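Skenon Walking Groups, Skisthorpe
Progress report to the Holroyd Fund, second period

In this period we opened two new walking routes for older residents of Skisthorpe. The river route was ready in April, and the hill route was delayed until June. The landowner asked us to move one gate, and the talks took longer than we planned.

We have now 59 regular walkers. Our target for the end of the year is 300 people who joined at least one walk, and we are still far from it. The main difficulty is the bus. It arrives to the church stop at 10:40, but the morning walk starts at 10:00. From July we will start the walk at 11:00 and see if more people come from the east side of the town.

The route leaflet was printed by Zutusen in large letters. We ordered 1,050 copies and gave them to the library, the pharmacy and both health centers. Some readers told us that the map on the back is too small, so it will get a full page in the next printing.

Training of walk leaders

The leaders took a half-day course on planning a walk, speaking with people who have poor hearing, and basic first aid. Two leaders missed the last part and will repeat it.
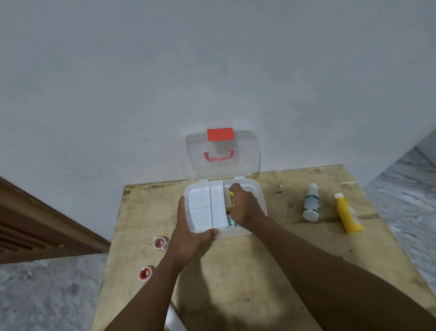
First aid box with gauze pads, open on the table.

Budget

Spending is below the plan, mostly due to the late hill route. We ask for permission to move 30 percent of the unused signs money to transport. With this we would pay a minibus for the winter months, when the path to the river is muddy and the walks must begin from the sports hall. We would be glad to have your answer before we book the minibus.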